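The pink box

Every January I decide that the reason I don't sew, fix or finish anything is storage. Last year it was jars. This year it was a toolbox, the cantilever kind where you pull up the lid and the trays march out sideways like bleachers. My grandfather had one in dented green steel that weighed as much as I did. Mine is peach pink and plastic.

I blame Marlene Seixas. She has had one since October and talks about it the way other people talk about a new dentist. She keeps thread in hers, sorted by color, and she has never once had to buy a second pair of scissors because the first pair was under the couch. I own 4 pairs. I can find one.

So the old system (a cookie tin, two shoeboxes and a drawer we don't open quickly) is being retired.

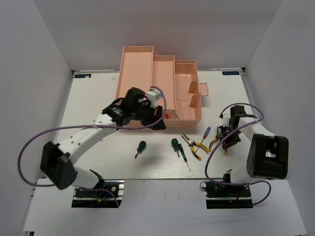
The pink box, trays out and nothing in them yet.

The long shallow trays are clearly meant for small stuff: needles, bobbins, the buttons that come in tiny bags with shirts I no longer own. The deep part on the right has low dividers, and I have already spent an evening arguing with myself over what deserves it. The glue gun has a strong case – so does the tape measure, if it ever comes home.

Sizwe Mtshali, who has opinions on hardware, told me to label everything before it goes in. I bought 35 labels. So far I've written "misc" on seven of them.

Buttons go in first, probably tomorrow. The shoeboxes can stay in the hall until then.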